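# Drive caddy (desktop computers)

A drive caddy is the plastic cradle that holds a 3.5-inch hard disk inside a desktop tower. I've been pulling old office machines apart in Undport for five winters now, and the caddy is still my favourite bit (yes, really!). Most slide into a metal cage with open bays, and plenty of them are blue, a colour that's very handy when everything else in there is grey or black.
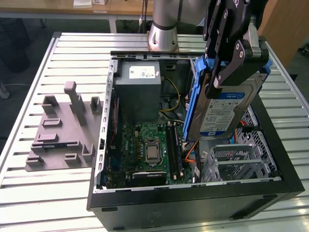

The usual way in is to lay the tower on its side, take the panel off and unplug the drive's two cables, data and power, before you go tugging at anything. Some caddies have tabs you squeeze, others use rails and screws. I keep mine in a bin labelled "Skevalora", after the shop that gave me the bin. 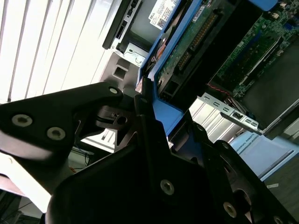 Sawatzky writes in to say that caddies shouldn't be swapped between makers, even when they look the same, as the pegs can sit a hair off centre. Fair point, and I've got a cracked one to prove it!

Once the drive's out, it's a good time to look over the motherboard: memory slots, SATA ports, any cable labels worth copying down.

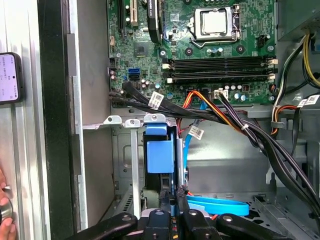

According to Flunura, it pays to leave those labels on, even the ratty ones, until the whole machine is back together. I do the same these days.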